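Household Guidance: Preparing the Home for a Child Who Is Beginning to Move

Clellthorpe Family Resource Center
Home and Kitchen Tips, reviewed each June

Parents who attend the Center's Saturday sessions most often ask for help in the weeks when a baby starts to roll, crawl and pull up to a standing position. The tips on this page are drawn from those sessions. They are intended for ordinary homes and apartments and require few tools. Families who rent should obtain the landlord's permission before drilling into walls or woodwork.

Starting at floor level

Begin by getting down on hands and knees in each room the child will use. Look under sofas, behind doors and along the baseboards. Coins, pen caps, dried peas and button batteries collect in these places, and a standing adult rarely sees them. Repeat the check after guests have visited and after any older child has been playing in the room.

Rugs on smooth floors should have a non-slip pad underneath, trimmed one inch short of the edge on every side. Cords for lamps and blinds must be shortened or wound on a wall cleat well above the child's reach. A looped blind cord should be replaced altogether.

Tall furniture

Bookcases, dressers and freestanding shelves should be fastened to a wall stud. Adhesive straps are not a substitute for screws. Place the bracket as high on the back panel as the solid wood allows, and keep the heaviest items on the bottom shelf. Drawers that slide out completely need a stop. Televisions are to be strapped as well, including those standing on low cabinets.

The Center lends a stud finder and a small level to member households for up to five days. Requests are handled by Orest Ostapchuk at the front desk.

The kitchen

Cleaning products belong in an upper cabinet with a latch, in their original containers. Dishwasher tablets deserve particular care, as they are small and brightly colored. Load the machine first, add the tablet last and close the door at once.

Use the back burners whenever possible and turn all handles toward the wall. Tablecloths may be put away for a year or two; place mats with a rubber backing serve well in the meantime. One low cabinet may be left unlocked and filled with plastic bowls, wooden spoons and lids, so that the child has a permitted place to explore while meals are being prepared. Do not choose the cabinet beside the stove.

Toys and how to keep them

Toys should be sorted by size before they are sorted by kind. Anything that fits inside a cardboard toilet paper tube is too small for a child under three and should be kept in a closed box on a high shelf. Open, shallow bins are preferable to a deep chest with a hinged lid – a heavy lid can fall on fingers.
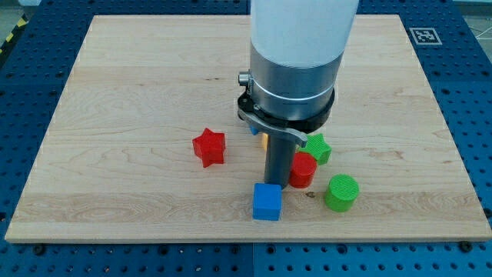
Brightly colored plastic shape blocks on a wooden board.

Hard plastic toys may be washed in warm water with a little dish soap, rinsed and left to dry on a towel. Check seams and corners for cracks while washing, and discard any piece with a sharp edge. Unpainted wooden toys should be wiped with a damp cloth and dried promptly; soaking causes them to swell and split. Cloth toys may go through the machine in a pillowcase tied at the neck.

It is sufficient to keep a small number of toys out at one time. Families in the Bedimard Street group store the remainder in a closet and exchange the bins every second week.

Stairs and doorways

A gate at the top of a flight of stairs must be screwed to the wall or post. Pressure-mounted gates are suitable only at the bottom or between two rooms on the same level. Test the gate each month by pushing firmly at the center and at both lower corners. Adults should open the gate to pass and should not step over it, particularly while carrying laundry.

Foam door stops can be pulled apart and chewed by a teething child. A folded hand towel laid over the top of the door will keep it from closing fully and costs nothing.

The bathroom

Set the water heater no higher than 120 degrees Fahrenheit. Run the cold water first, add the hot, and finish with a short run of cold to cool the faucet. Empty the tub immediately after use. Medicines, razors and mouthwash should be stored in a latched cabinet, and visitors' handbags should be hung on a high hook.

Printed copies

A printed checklist covering 19 points in the home is available at the Center and at the Plulevico branch. Additional copies may be requested at either location during opening hours.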